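4.2 Path segmentation in strong sunlight

The path follower was run on the Lelodmont route in April, with exposure fixed before each run. The footbridge gave the planner straight edges on both sides.

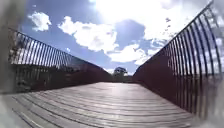 The vanishing point estimate is smoothed over 26 images and passed to the steering controller. Jessie Forsyth labelled 689 images by hand — 535 were used for training.
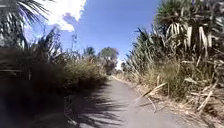
Figure 7. Asphalt path with foliage shadows on the left side.

Overexposed input should trigger a stop request.
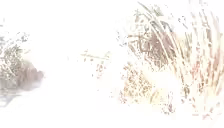 Figure 8. Overexposed input with no clear path edge.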